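Skollalance Natural History Boards > Fungi, Molds and Lichens > Identification and Ecology

Thread: Stemonitis or something else on an indoor culture log?

orkon_pete
Posted 8 Jun 2020
I keep a section of red oak, bark mostly off, in a covered tub for moist chamber work. A patch of white plasmodium came up on the cut end and by the next morning had turned into a tuft of upright brown sporangia on black stalks. Height is 12 mm at the tallest. The columella runs nearly to the tip. I have a 60x loupe and no proper scope. Can this be taken to species, or is genus the limit?

magagula_b
Genus is the limit. Stemonitis fusca and S. axifera overlap in height and habit, and the separation rests on spore ornamentation. You need 1000x oil for that. Spores of fusca are reticulate and axifera look almost smooth. A loupe gives you neither.

fen_edge
I would not concede genus that fast. Comatricha can look similar. Check the surface net. In Stemonitis the capillitium ends in a net that follows the outline of the sporangium. In Comatricha the threads branch and end without forming a continuous net. 60x will sometimes show it if you blow the spores off first.

magagula_b
"Sometimes" is doing a lot of work there. Comatricha sporangia are also usually shorter and more globose, and they tend to be scattered. A dense tuft 12 mm tall is Stemonitis for practical purposes. Plasmodium color agrees with fusca but does not prove it.

orkon_pete
Blew the spores off one tuft. There is a net at the surface, at least in the middle third. Nothing clear at the top. Recording it as Stemonitis sp. for now. Second question. Humidity in the tub was at 100 percent for the first week and I have been venting it since. Temperature is 68 F. Does venting trigger fruiting or was that coincidence?

lfourie
Drying is one of the usual triggers, along with light and food running out. With one tub you can't separate them. I ran a set of 23 chambers on elm and ash bark in December, all from the same stand, half of them vented on day eight. The vented ones fruited earlier on average but the spread was wide, and three unvented chambers fruited before any vented one did. I would not publish on it.
Lizelle Fourie

fen_edge
Were the 23 on filter paper or bare plastic? Filter paper holds water long enough that venting on day eight may not dry the bark at all.

lfourie
Filter paper, one sheet, free water poured off after a day. Fair point about the lag. I weighed the chambers but not the bark.

flongate
Different angle on the same problem. I model plasmodial spread on walls and bark, and most of the argument about drying comes down to where the water sits. A plasmodium follows a moisture gradient and will move along a crack before it crosses a dry face. In the model each surface cell has its own water content and loses it according to exposure.
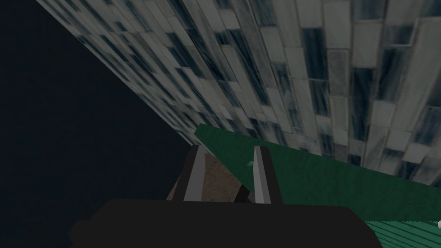 Surface water is the variable I trust least. On bark the fissures set the pattern and every log has a different one, so I cannot tell whether a route was chosen or forced. A regular surface makes that easier to read. Take staggered courses of long, brick-like tile with thin, darker grout lines, as in the render: if the joints hold water and the faces do not, any path along a course is simple, and any path across courses has to step sideways at each row. Log the steps and you have a measure of how much dry face the thing will tolerate. The coloring of the tiles has no effect on the run.

magagula_b
Grout is alkaline when new. Most of the wood species will not thank you for it. Does the model carry pH?

flongate
No. Water and exposure only. Aged grout is closer to neutral at the surface, but I have no measurements.

magagula_b
Then it says something about geometry and very little about Stemonitis, which spends most of its plasmodial life inside the wood anyway. You see it when it comes out to fruit.

fen_edge
Agree on that last part. Physarum polycephalum would be the better test organism. It crawls in the open and takes oats.

flongate
Physarum is what the speed term is fitted to. I should have said so.

orkon_pete
Back to the tub. I have a second piece of the same log, uncolonized as far as I can see. Plan is to keep it sealed and weigh it every other day. If anyone wants spores from the first piece for a scope check, send a message with an address. I can fold a tuft into a paper packet.

lfourie
Glue the substrate into a small box. Loose tufts in paper arrive as brown dust. Message sent.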